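2022년 6월 19일, 작업 노트

오늘은 〈스톨데일〉 추격 장면만 본다. 펠르티에판 디스크 해설집에 적힌 "전편 풀 애니메이션"이라는 말이 어디까지 맞는지 확인하는 게 목적. 다른 장면은 다음에. 색 보정 얘기는 이 항목에 섞지 말 것.

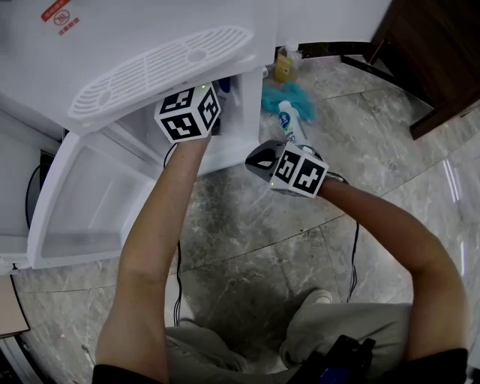
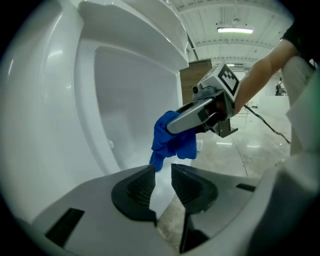
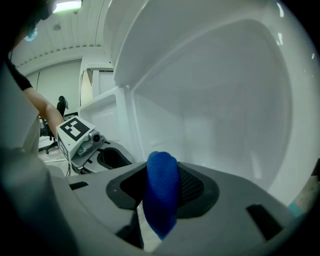

클리퍼드 데프레

해설집 문장을 그대로 옮겨 둔다. "모든 움직임을 한 프레임에 한 장씩, 타협 없이 그렸다." 이런 문장을 보면 우선 의심부터 든다. 타협 없이 그린 단편을 본 적이 없다. 예산이 있는 곳에서도 서 있는 인물은 세워 두고 입만 움직인다. 그게 나쁘다는 뜻은 아니고, 잘 세워 두는 것도 기술이다. 다만 세워 둔 걸 안 세워 뒀다고 쓰면 곤란하다.

방법. 추격 장면은 39초. 앞뒤 페이드는 그림이 바뀐 건지 밝기만 바뀐 건지 구별이 안 돼서 뺐고, 남은 것 중 연속된 900프레임을 한 장씩 넘기면서 바로 앞 프레임과 겹쳐 봤다. 인물 외곽선이 달라지면 새 그림, 그대로면 유지. 배경이 흐르는 것은 새 그림으로 치지 않았다. 이 기준은 브록 매키넌과 미리 맞췄다. 맞췄는데도 둘의 표가 중간에서 어긋났다. 아래에 적는다.

결과부터. 한 프레임에 한 장인 구간은 분명히 있다. 여우가 지붕에서 미끄러지는 부분, 그리고 마차 바퀴가 화면을 가로지르는 부분. 여기는 해설집이 맞다. 미끄러지는 컷은 정말 잘 그렸고, 발이 기와에 걸렸다 빠지는 순간에 무게가 느껴진다. 여러 번 돌려 봐도 그렇다.

나머지는 대부분 두 프레임에 한 장이다. 골목에서 뛰는 컷도 그렇고, 계단도 그렇다. 순경이 호각을 부는 컷은 세 프레임 유지가 섞여 있고, 몸은 아예 고정이고 볼만 부푼다. 움직임은 좋다. 볼 부푸는 타이밍 때문에 웃기다. 하지만 "모든 움직임을 한 프레임에 한 장씩"은 틀린 말이다.

브록의 반론: 디스크 전송 과정에서 프레임이 중복됐을 수 있다. 일리가 있어서 확인했다. 중복 프레임이라면 필름 입자까지 똑같아야 하는데, 골목 컷에서는 외곽선이 같아도 입자와 먼지 자국이 매번 다르다. 같은 셀을 두 번 찍은 것이다. 호각 컷은 입자가 뭉개져서 판단할 수 없었다. 펠르티에가 노이즈 제거를 컷마다 다르게 건 것 같은데, 증거는 없으니 추측으로만 남긴다.

둘의 표가 갈린 곳은 안개 컷. 나는 유지로 봤고 브록은 새 그림으로 봤다. 안개 셀이 인물 앞에서 움직이니 외곽선이 흔들려 보인다. 다시 겹쳐 봐도 결론이 안 났다. 표에는 "불명"으로 적었다. 브록은 불명 칸이 너무 많아지면 표를 만든 의미가 없다고 했고, 나는 억지로 채우면 해설집과 똑같은 짓이라고 했다. 일단 불명으로 둔다.

매수 문제. 해설집은 이 단편에 동화가 최대 3,020장 쓰였다고 한다. "최대"라는 말이 거슬린다. 쓰인 그림 수는 하나의 숫자일 텐데 왜 상한을 적나. 초안까지 합친 건지, 배경이 들어간 건지, 아무 설명이 없다. 데이브햄 자료실의 목록에는 남아 있는 그림이 1,070장으로 올라 있다. 나머지가 버려졌는지, 흩어졌는지, 애초에 없었는지는 목록만 봐서는 알 수 없다. 당시 셀을 씻어서 다시 쓰는 일은 흔했으니 남은 수가 적다는 것만으로 해설집이 거짓이라고는 못 한다. 이 부분은 내가 너무 쉽게 몰아가지 않도록 적어 둔다.

감독의 의도라는 설명도 따로 걸린다. 해설집 뒷부분에는 두 장씩 유지하는 리듬이 〈올타리〉에서 완성됐고 〈스톨데일〉은 그 이전의 "순수한" 단계라고 되어 있다. 골목 컷을 보면 이 구분이 무너진다. 〈올타리〉 시장 장면에서 칭찬받는 그 끊기는 걸음이 여기 이미 있다. 걸음 하나가 떨어질 때 유지가 한 번 길어지고, 다음 그림에서 무릎이 예상보다 많이 올라온다. 순수한 단계가 있었다는 얘기는 글로는 예쁜데 필름에는 안 보인다.

물론 내가 본 건 장면 하나다. 나머지 부분이 전부 한 프레임에 한 장이면 내 쪽 꼴이 우습게 된다. 그럴 것 같지는 않다. 보통은 추격 장면에 제일 공을 들인다.

브록이 물은 것: 관객이 이걸 왜 신경 써야 하나? 신경 안 써도 된다고 본다. 지붕 컷은 몇 장이든 좋은 컷이다. 내가 신경 쓰는 건 그림 수를 작품의 품격처럼 내세우는 버릇이다. 많이 그렸으니 위대하다는 식이면 호각 부는 순경은 설 자리가 없다. 그런데 상영 때 사람들이 웃은 데가 바로 그 컷이었다. 이 얘기는 길어지니 따로 글로 쓸 것. 9월 소식지에 자리가 있으면 거기에.

다음에 할 일

- 호각 컷은 디스크 말고 상영용 프린트로 다시 볼 것. 데이브햄에 열람 가능한지 문의.
- 안개 컷은 브록과 따로따로, 서로 표를 안 보고 다시 작성.
- 펠르티에에 매수의 출처 문의. 답이 와도 근거 자료가 없으면 인용하지 않는다.
- 〈올타리〉 시장 장면도 같은 기준으로 표를 만들어서 골목 컷 옆에 놓아 볼 것. 기준을 바꾸지 말 것. 지난번처럼 중간에 바꾸면 전부 다시 해야 한다.

추가. 저녁에 브록이 지붕 컷 끝부분을 다시 보고 한 군데를 찾았다. 여우가 굴뚝을 잡는 순간 꼬리만 두 프레임 유지다. 몸은 한 장씩인데 꼬리가 따로 논다. 나는 처음에 놓쳤다. 셀이 나뉘어 있었던 모양이다. 이러면 "새 그림" 기준을 인물 전체로 잡은 것부터 문제가 된다. 표의 지붕 컷 칸에 별표를 해 두었고, 셀별로 나눌지는 프린트를 본 뒤에 정한다.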